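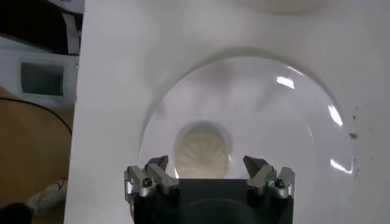

Atelier Kellosby — Pôle maintenance et écriture

Le défaut 274 apparut au-dessus de la cuvette. La pince était ouverte, les deux doigts écartés, et le bras Jisar attendait une consigne de fermeture. La consigne ne vint pas. Le journal indiquait : objet non conforme, profondeur incertaine. L'eau réfléchissait le plafonnier en plusieurs points et l'estimateur de distance prenait chaque reflet pour une surface solide.

La technicienne de nuit relut la procédure Ellico. Page 148, il était écrit qu'un bras en défaut de profondeur devait être ramené en position neutre, vitesse réduite à 50 %, puis isolé. Elle appliqua les deux premiers points. Le troisième supposait un sectionneur que le logement témoin de Trindade ne possédait pas. Elle le nota dans la colonne des écarts, où la même remarque figurait déjà depuis novembre.

Le poste cuisine dépendait du même contrôleur.

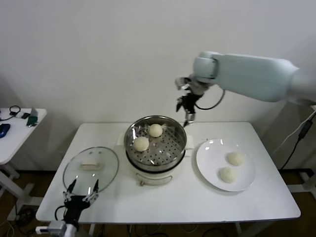

Le couvercle en verre était tenu par la pince noire, côté gauche, et le contrôleur le déclarait absent. Deux brioches dans le panier, deux dans l'assiette : le cycle était enregistré comme terminé. Le second bras, doigts vers le bas près du bord du panier, ne signalait rien. Elle préférait les machines qui signalaient quelque chose.

Elle compara les deux journaux. Le verre, l'eau, le même code à 3000 millisecondes d'intervalle. Le défaut passait donc d'un poste à l'autre — une table de calibration partagée, écrite par le premier et relue par le second sans contrôle de date.

À 4 h 10, elle supprima la table. Le contrôleur en demanda une nouvelle. Elle répondit non, coupa l'alimentation générale et ouvrit une fiche. Dans la case « cause », elle écrivit : reflets. Dans la case « remise en service », elle laissa le curseur clignoter, puis alla chercher un cadenas.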